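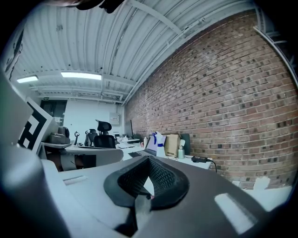 Brick, Steel and Corrugated Metal: What a Room Is Made Of

Reading level: upper primary. Words in the list at the end are explained there.

A room has to do several jobs at once. It must stand up. It must keep out rain and wind. It must let people see what they are doing, and it must give them somewhere to sit and work. Each part of the room does one or two of these jobs. In most buildings the parts are covered with plaster, paint or ceiling tiles, and you never see how they fit together. In some rooms they are left bare, and these are the best ones to learn from.

This page looks at an office with a brick wall and a metal ceiling. It starts with the wall and works upwards, then comes back down to the desk.

The brick wall

A brick is a block of clay that has been shaped and then fired. Firing means heating it in a very hot oven called a kiln. Soft clay goes in and a hard, dry block comes out. The clay cannot turn back into mud afterwards, even if it is left in a bucket of water for a year.

Bricks are small for a good reason: a bricklayer has to lift each one with one hand while the other hand holds the trowel. A wall made of a few huge blocks would need a crane.

The colour of a brick comes mostly from iron in the clay. During firing the iron joins with oxygen from the air and makes a red substance, iron oxide. Rust is a form of iron oxide too. Clay with a lot of iron usually gives a red brick. Clay with more lime in it may give a tan or yellow one. If a brick sits in a hotter part of the kiln, or gets less air, it can come out dark brown. This is how one wall can have red, tan and dark brown bricks in it, all laid side by side.

Old bricks can also change after they are laid. Soot, damp and dirt collect on the surface and leave dark patches. The word for a surface changed in this way is weathered. Some makers now sell new bricks that are coloured to look weathered from the start, so a patchy wall is not proof of an old building.

The lines between the bricks are mortar. Mortar is a mixture of sand, water and either cement or lime. It is soft when the bricklayer spreads it and it sets hard later. It holds the bricks in place and fills the small gaps between them, as no two bricks are exactly the same shape.

Look at how the joints are arranged in any brick wall near you. The upright joints in one row do not usually line up with the upright joints in the next row. If they did, the wall would be a set of thin towers standing next to each other, and it could crack from top to bottom along the joints. The pattern in which bricks overlap is called the bond.

The metal ceiling

Corrugated metal is sheet metal that has been bent into ridges and grooves. The sheet passes between rollers with a pattern on them, and the rollers press the shape into it.

The bends make the sheet stiff. A flat thin sheet held at both ends will sag in the middle. A corrugated sheet of the same thickness sags far less, as long as the ridges run from one support to the other. Turn it the other way and it folds easily. Builders therefore have to think about which way round the sheets go before they lift them into place.

In a room like this one the ribs of the ceiling run in long parallel lines. They are painted white. White paint reflects much of the light that reaches it, so a white ceiling sends light back down into the room. A black ceiling under the same lamps would make a dimmer office.

The steel beams

A beam is a long, strong part that carries weight across a gap. The weight it carries is called the load. The beam passes the load along to its ends, and from there it goes to a wall or a post and then down to the ground.

When a load presses on the middle of a beam, the beam bends a tiny amount. The top is squeezed and the bottom is stretched. Squeezing is called compression and stretching is called tension. Brick is good in compression and poor in tension. Steel is good in both, and this makes it a suitable material for beams.

White steel beams cross beneath the ceiling here. The paint does more than match the panels. Bare steel rusts when air and moisture reach it, and a coat of paint keeps them away from the metal.

Lights, pipes and boxes

Light comes from fluorescent fittings. A fluorescent lamp is a glass tube with a small amount of gas inside. Electricity passes through the gas and makes a kind of light that our eyes cannot see, called ultraviolet. The inside of the tube is coated with a white powder. The powder takes in the ultraviolet and gives out light that we can see.

A long tube spreads its light over a wide area, so the shadows it makes are softer than the shadows from a small bulb. Hold a pencil above a sheet of paper under each kind of lamp and compare the edges of the two shadows.

Buildings also need ways to carry water, air and electricity. These are known as services. In many rooms they are hidden, but in a room with an open ceiling they run in plain view. A tube that protects electric cables is called a conduit. A conduit and a water pipe can look the same from outside, and it is not safe to guess which one you are looking at. Never hang anything from either of them.

Bundles of cable may be laid in a tray instead. A cable tray is a long metal shelf, often with gaps in it. The gaps save metal, let air reach the cables and help to keep them cool. 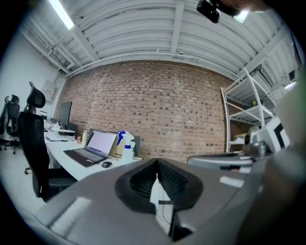

PART TWO: FURNITURE AND FITTINGS

The desk

A long white desk stands along the brick wall. Putting a desk against a wall leaves the floor in front of it free for chairs and for people walking past. It also means that cables can go down behind the desk and stay away from feet.

The height of a desk matters more than its length. When you sit at a desk, your elbows should be level with the top or very slightly above it. If the desk is too high, your shoulders lift and become tired. If it is too low, your back curves forward. A common height for an adult's desk is 710 millimetres. Children need a lower one, or a higher chair with something firm to rest their feet on.

The chairs

The chairs are the black mesh kind used in many offices. Mesh is a net of threads with small holes between them. It is stretched over a stiff outer shape, in the same way that the skin of a drum is stretched over its rim. When someone leans back, the mesh gives a little and spreads their weight over a large area. Air passes through the holes, so the sitter's back stays cooler than it would against thick foam.

One chair has a tall back with a headrest. A headrest supports the neck when a person leans back. It does very little when the person leans forward to write.

Many office chairs stand on wheels called castors. A castor can roll and it can also swivel, so the chair can move in any direction. The usual base has 5 arms, with one castor at the end of each. Older swivel chairs often had 4. The extra arm makes the chair harder to tip over. With more arms, the gaps between the castors are narrower and there is less space for your weight to fall into when you lean to one side.

The electrical box

On the white wall there is a small beige electrical box. Boxes of this sort cover the places where wires are joined or switched. The cover keeps fingers out and dust off. You should not open one, even if the cover looks loose. Tell an adult.

Something to try: the folded bridge

You will need one sheet of thin card, two piles of books of equal height and some coins, all of the same kind.

Set the piles of books 18 centimetres apart. Lay the card flat across the gap. Place coins on the middle of the card, one at a time, until it drops. Write down how many it held.

Now fold the card backwards and forwards into narrow pleats, like a paper fan. Open the pleats out a little and lay the card across the same gap with the folds running from one pile to the other. Place the coins across the tops of the folds and count again.

Then turn the card so that the folds run the other way, along the gap between the piles. Before you put any coins on it, write down what you expect to happen.

Keep the gap the same each time. If you change the gap as well as the folds, you will not know which change made the difference.

Words used on this page

Beam: a long part that carries a load across a gap.
Bond: the pattern in which bricks overlap.
Castor: a small wheel that can roll and swivel.
Compression: squeezing.
Conduit: a tube that protects electric cables.
Corrugated: bent into ridges and grooves.
Kiln: a very hot oven for firing clay.
Load: the weight that a part has to carry.
Mortar: the mixture that sets between bricks.
Services: the pipes, ducts and cables in a building.
Tension: stretching.
Weathered: changed by air, damp and dirt over time.

Text by Frauke Görtz. Checked by Chanida Boonyarit. Last changed 8 February 2026.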